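# Rules for Robot Arms That Share a Table

A robot arm does what its program tells it to do. It does not get tired, and it does not get careful. If a program sends an arm to a spot where something solid is in the way, the arm will still try to get there. For that reason, people who work with robot arms follow written rules. This page explains the main ones.

## What is a standard?

A rule can belong to one room. A **standard** is a set of rules that many people in many places have agreed to use. Standards exist for bicycle helmets, for batteries and for the shape of plugs. They also exist for robots. A robot standard says things such as how a stop button must work and what a builder must check before anyone switches the machine on.

The workshop at Cornport has its own rule sheet, which was written by Estrella Cervantes. It has nine rules and fits on one page. The sheet was last changed on June 27, 2024. The rules below come from that sheet.

## Rule 1: Know where the arm can reach

The space an arm can reach is called its **work area**. It is usually bigger than people expect, because the arm can bend at each joint and swing out to the side. Before starting, the operator moves the arm slowly to the farthest points it will need. People stay outside that space while the arm is running under its program.

## Rule 2: Two arms need one plan

When two arms work at the same table, their work areas overlap. The overlap is called the **shared zone**. An arm may enter the shared zone only if the other arm's position is known. In some jobs the arms take turns. In others, both must be in the zone together, and then they slow down.
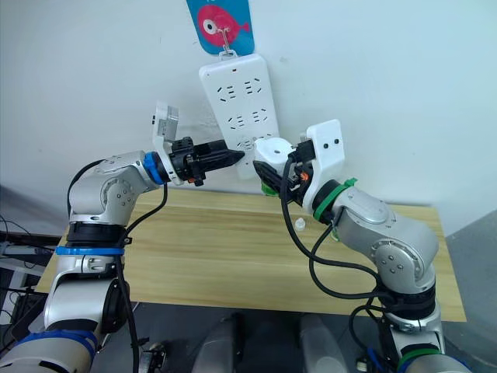 *Two arms in a shared zone. Blue bands mark the left arm and green bands mark the right arm.*

Color marks help with this rule. "Stop the left arm" can cause a mistake if two people are facing each other, since left for one is right for the other. "Stop the blue arm" means the same thing to both of them. At Cornport, the color names are used in all spoken commands and in the logbook.

## Rule 3: Set a force limit

**Force** is how hard something pushes or pulls. A gripper is the part at the end of the arm that holds things. It needs enough force to keep hold of an object and not so much that the object breaks. The operator sets a limit in the program. If the arm feels more force than the limit allows, it must stop and wait for a person.

Limits are set low at first and raised in small steps. A limit that suits a metal block may crush a paper cup, so it is checked again whenever the object changes.

## Rule 4: Take care near electricity

Outlets and power strips need extra rules. A child should never push anything into an outlet except the plug that belongs there, and should ask an adult when unsure. Robots have a similar rule. A job near an outlet must be approved by a trained adult, and the adult decides whether the power has to be off.

## Rule 5: Watch the cables

Cables carry power and signals to a robot. A cable that is too short can be pulled out when the arm stretches. A cable that is too long can catch on a joint. The operator moves each joint through its full range and watches the cable the whole way. Any cable with a cut or a flat spot is replaced before the next run.

## Rule 6: Keep the stop button close

Every robot station has an **emergency stop**. It is a large button that makes the arms stop. At Cornport it must be within reach of the operator at all times, and nothing may be placed in front of it. It is tested every morning. A test takes 30 seconds and is written in the logbook with the tester's initials.

Anyone in the room may press the button. Pressing it by mistake is not against the rules.

## Rules 7 to 9, in short

- **7.** Clear the table of anything the job does not use.
- **8.** Run a new program slowly the first time.
- **9.** Write down every stop, including the time and the color of the arm.

## Words to know

**Joint:** a place where the arm bends or turns.

**Operator:** the person in charge of the robot while it runs.

**Logbook:** the record of tests, stops and repairs.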